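Idik pouring cell: questions about the November grip fault

Updated 1st September

On this page we collect the questions that were sent to us after the fault in the water pouring task. We answer them in the order in which they are asked most often. If you operate a cell of the same type at the Plaltau or Troslow site, please read all of it before you start your next session.
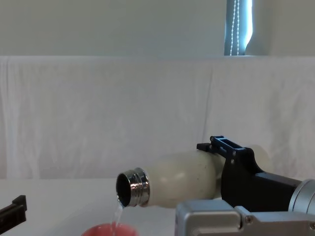
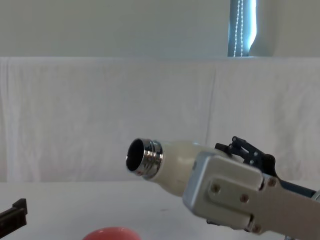
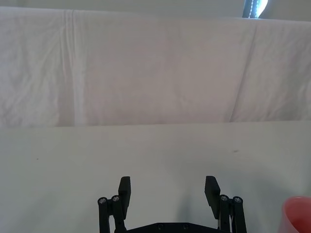 Pouring task at the Idik cell. In the first picture water is running into the cup, in the second the bottle is held level, and the third is the view from a wrist with the gripper open.

What was the fault?

During a pour, the gripper lost part of its holding force and the bottle turned in the fingers. The mouth dropped lower than planned, the water came too fast, and it went over the rim of the cup. The program did not notice and finished its movement as normal. The operator pressed the stop button.

Was anybody hurt?

No. The operator was outside the marked area. Water reached the table and one connector under it, and the cell was without power until this connector was replaced.

How often did it happen?

We looked through the logs of 132 pours. In 13 of them the bottle turned by more than 20 degrees. Most of these were small spills which the operators had wiped up and not reported. We ask you now to report every spill, also the small ones.

What caused it?

There were two causes, and they came together. The first was a setting. After a software update the grip force returned to its default value, which is meant for light empty objects. The second was the surface of the bottle. It is smooth, and when it has water on the outside the finger pads slide on it more easily. With the correct force a wet bottle still holds. With the default force it does not hold reliably.

Why did the robot not stop by itself?

The program compared only the finger position with the expected value. When a round bottle turns between the fingers, the distance between the fingers stays almost the same, so the check was passed. Bogale, our software for the arm control, now also reads the motor current of the gripper and compares it with the value at the moment of the grasp. If the current falls, the arm brings the bottle slowly back to upright and waits.

Why does it not simply open the gripper or cut the power?

Opening the gripper would drop a full bottle. After a power cut the arm stays where it is, because the brakes close, but then the water continues to run until the bottle is empty. For this reason the slow return is the first reaction. The red stop button still cuts everything, and you should use it without hesitation if a person is near the arm.

What must I check before a session?

Open the settings page and read the grip force. Do not trust the value from the last session.
Dry the outside of the bottle with a cloth, and also the finger pads.
Close the gripper on the bottle, lift it a little, and try to turn the bottle by hand with the arm in hold mode. It should not move.
Look under the table. All connectors must sit inside their covers.

Can I fill the bottle completely?

Please do not. Fill it to half at most. A full bottle has more weight on the mouth side when it is tilted, and this makes the turning worse.

There is water on the table. What do I do?

Press stop first. Then switch off the cell at the wall and wait 20 seconds before you put your hands inside. Remove the cup and the bottle, dry the table, and check the floor on both sides. Do not switch on again if you find water on a cable or a connector. Write to the cell desk and leave the log file as it is.

Does the fault concern the other tasks too?

The setting concerns every task, as it belongs to the gripper and not to the program. In dry tasks we found no dropped objects in the logs. The new current check is active at Idik and Plaltau. At Troslow it is not installed yet, so pouring with water is not allowed there until the update is made.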